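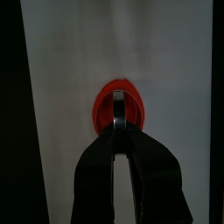

A reader commenting on the January post wanted to know whether recessed fittings are worth the trouble on cabinet doors, given that an ordinary bar handle needs two holes and a screwdriver. The same comment asked how I clean them, and whether I regret choosing red on white. I answered the first part in one line at the time and promised the rest. The rest is long enough to be a post.

The short answer is that in a narrow room I would do it again. In a wide kitchen I would probably fit bars and spend the saved weekend on something else.

## The room

The utility room is a corridor with plumbing. It runs from the back door to the kitchen, with the washer, the sink and the boiler cupboard on one side and storage on the other. When the Henstead cabinets went in they had projecting knobs, and every knob was at the height of either a hip or a coat pocket. I tore one pocket and bent one knob before taking the whole set off.

There are 12 doors in total. All of them are flat white slabs with no molding, so anything fitted to them is the only feature on the face, and any error in its position shows from the kitchen. Keep that in mind if you are thinking of cutting holes in doors like these. A paneled door has rails and stiles that distract the eye. A slab does not.

## Why an oval

I looked at round, square and oval recesses. Round ones are the easiest to cut, one pass with a hole saw and a light sanding. They are also poor to use on a tall door. Your fingers arrive at whatever height your arm happens to be, and with a round recess there is one correct height and the rest of it is door.

Square ones collect dirt in the corners. I had them on a desk years ago and cleaned them with a toothpick.

An oval set upright, taller than it is wide, tolerates a sloppy reach. The inner walls are curved, so there are no corners to hold lint, and a cloth wrapped over a fingertip will follow the surface all the way around. The Grimshaw ones I settled on also have a rim that comes to a slight point at the top. I took this for styling when I ordered them. In use it is a good alignment mark: if the point is off the centerline, the whole fitting is rotated, and you can correct it before the adhesive grabs.

## Cutting

I made a template from scrap board and clamped it to the door face. The procedure I ended up with after spoiling the first door (it now forms the back of the boiler cupboard) was as follows:

1. Mark the vertical centerline on masking tape, full height of the door, from a square held against the hinge edge.
2. Mark the center height on the same tape. Measure from the top edge on wall cabinets and from the bottom edge on base cabinets.
3. Clamp the template and a backing board together so the door is sandwiched.
4. Drill a starter hole well inside the waste area.
5. Cut with a fine blade, slowly, staying inside the line.
6. Bring the hole out to the line with a sanding drum, then finish by hand.

The blade will want to wander on the tight curves at top and bottom. I let it stay inside and did more of the work with the drum. It took longer and I didn't lose another door.

Hole size matters less than I expected. The rim covers a band of the door face all the way around, and I left 3 mm of clearance at the sides for adjustment. A tight hole seems like better workmanship but it removes your only chance to correct a marking error. With some clearance you can shift the fitting sideways, stand back, look along the row, and shift it again.

Seal the cut edge. The doors are a board product with a skin, and the exposed core will take up moisture in a room with a washer in it. I used two thin coats of Sirnus edge sealer, applied with a cheap artist's brush, and left it overnight between coats. The can says it can be recoated sooner. I did not test that.

## Fixing

The fittings came with a clamp ring for the back and a strip of adhesive. I used both on the first few doors and then only the ring. The adhesive strip is strong but it fixes the position before you have looked at the whole row, and you cannot judge one fitting in isolation. Getting the heights to agree across a run of doors took more time than cutting the holes.

What worked was to hang all the doors first, with the rings finger-tight, and then adjust. Door hinges have their own error. A door that hangs slightly low will put a correctly placed fitting in the wrong place relative to its neighbors, and if you adjust the fitting to suit, the next time you adjust the hinge you will have to undo it. Do the hinges, then the fittings. I replaced the original hinges with Clorkov clip-on ones at the same stage, mainly for the wider range of vertical adjustment.

Tighten the rings last, in small steps. Plastic rims bow if one side is pulled down hard while the other is still free, and a bowed rim lifts off the face and leaves a gap that fills with dust. I had one of these by the back door. Slackening it and starting again cured most of it. A faint lift remains on one side, and I know where to look for it.

## Color

The comment implied that red was a strange choice for a plain white door. It was a choice between white, gray and red, and I ordered one of each and taped them up for a week.

White disappeared. In good light that is an advantage, and the row looked very clean. In the evening, with only the kitchen light coming through, I was feeling along the door for the opening. The room has no window, and matte white doors in low light turn into a single gray surface with no edges to speak of.

Gray was better at night and looked dirty during the day.

Red was visible from the kitchen in all conditions, including with my hands full and my attention elsewhere. It also darkens toward the inside of the recess, and the difference between rim and hollow gives some idea of depth, which the white one did not. I do not find it beautiful. I stopped noticing it after a fortnight, and visitors find the cupboard they have been sent to without asking.

One practical note on red plastic: it can mark a matte white surface if rubbed against it. I picked up a pinkish scuff while sliding a loose fitting across a door to try the position. It came off with a damp melamine sponge, but the sponge also polished the matte finish slightly, and at a low angle there is now a shinier patch. Lift the fitting clear of the face when you move it.

## Cleaning

A recess is a shelf with a roof. Dust settles on the lower curve, and in a utility room the dust is mostly lint and detergent powder. Left alone it forms a gray crescent at the bottom of the hollow. With a bar handle the same dust would fall on the floor, so this is a real cost and I count it against the design.

My routine is a dry brush once a week and a damp cloth once a month. The dry brush comes first. Wiping powder with a wet cloth makes paste, and paste goes under the rim. A soft paintbrush with the bristles cut short is stiff enough to move the lint and does not scratch. The full row takes 10 minutes, including the tops of the wall cabinets, which I would otherwise never do.

For the door faces I use warm water with a little dish soap, wiped vertically and dried immediately. Horizontal strokes leave bands on matte white that show when the kitchen light is behind you. I have tried two products sold for matte surfaces and could not tell either of them apart from the soap.

Avoid anything oily near the fittings. A film of furniture spray on the inner wall is enough to make fingers slip, and the whole point of the thing is grip.

## Things I would change

- I would set the base cabinet fittings higher. I measured from the bottom edge for consistency, and the result is consistent and a little low.
- I would label the doors on the inside before taking them down. They are nominally identical. They are not identical.
- I would buy two spare fittings from the same batch. The single replacement I ordered later is a shade more orange than the others. I put it on the door nearest the floor drain.
- I would seal the cut edges on the bench, in one session, and not on sawhorses in the yard with seed fluff in the air.

As for time, the cutting took one weekend and the alignment took most of another. The 60 minutes quoted on the packaging for a set may be right for somebody with a router and a proper jig. I had a clamp that slipped.

The remaining job is the tall door on the boiler cupboard. It needs ventilation as well as a fitting, and I have not decided whether to put a slot above the recess or cut the bottom of the door short. The slot would be easier to keep clear of lint. Cutting the door short means taking it down again and re-sealing the lower edge, but leaves the face alone. I will measure the gap at the floor before doing anything.

Posted February 20, 2020. Filed under: utility room, cabinets, hardware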